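Today's thread is about making the bed, so please skip it if you find this boring. I have been thinking about the subject since September and my friends don't want to hear any more.

Background: we let our small room to guests. The flat is on the second floor, the room is narrow and the bed takes nearly all of it. When I started I believed a bed takes two minutes. My first one took me forty, and I was sweating like after the gym.

Where I grew up, we had one thick duvet in a cover, folded in half at the foot of the bed. That was all. In the morning you shook it out of the window and you went to school. A comforter which must lie flat and also reach the pillows was new for me.

The one we use now came from Hauser, in the sale, 67 pounds reduced from 90. My husband wanted the grey. I wanted something that does not show every crumb, so we took the khaki. He still says the grey was nicer.

First thing I learned: begin with the fitted sheet and do not lie to yourself about it. If one corner is not properly under the mattress, it will come up in the night and the guest will write about it in the review. We had exactly such a review. Four stars, "sheet was moving".

Second thing: I put the far corners first, the ones at the wall. Before, I did the near ones first, as they are easier, and then I had no cloth left for the difficult side and I had to climb on the mattress and pull.

Third: the comforter has a top and a bottom, and also a left and a right, even when it looks the same from everywhere. I look for the label. My mother-in-law sewed a small red thread at the foot end of our old one and I laughed at her. I don't laugh now.

The pulling up. I stand at the foot end and throw it, holding two corners, like a tablecloth. It lands more or less where it should. Then I go to the head and pull it towards the pillows in one long movement, not in many little ones. Many little ones make many little waves.

The polka dot pillows are my choice and I will defend them. Big coral dots on pale pink, with a ruffle. Everything else in this flat is beige or white and a person needs some joy. The covers are from Gretel, the shop behind the station, and they wash very well at 40 degrees.

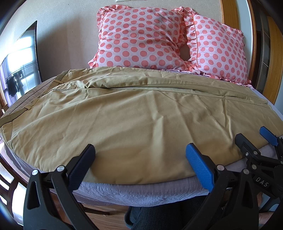
Cyrill Danzer writes that I should iron the comforter while it lies on the bed, with the steam going and a thin towel between, and that in his house it takes five minutes for each side.

Thank you Cyrill, I tried it this afternoon on one half. It is quicker than I thought but my cable is too short, so I had to use the extension from the kitchen and then nobody could make tea. I will think about it. For a wedding guest maybe yes, for a normal Monday guest I think they can live with soft creases. Sorry, I mean for any normal guest, I don't know why I wrote Monday.

What I do in place of ironing: I wet my hands a little, only a little, and I stroke from the middle to the sides. Then I leave the door open and go to clean the bathroom. When I come back it is already better.

About the ruffles. They go flat if you put the pillows in the cupboard under something heavy. I take each ruffle between my fingers and pull it out after washing, when it is still damp. It takes one song on the radio for each pillow. Do not put them in the dryer on hot, the piping gets hard and starts to curl.

Somebody asked in a message if the pillows must stand or lie. I lean them on the wall, one a bit over the other. In hotels they stand like soldiers, but ours are soft and would fall anyway. When I try to make them equal, it looks like I tried.

The mattress protector question — yes, use one. Ours is from Clullen, and it paid for itself with the first glass of red wine. Buy two, so you have one when the other is on the line. We live in a flat with no garden and in winter a thick one needs two days to dry.

Next week I want to write about towels, and why I gave up folding them into the shape of a swan. If you have a good method for a duvet cover with buttons on the inside, please send it. I have broken two nails this month.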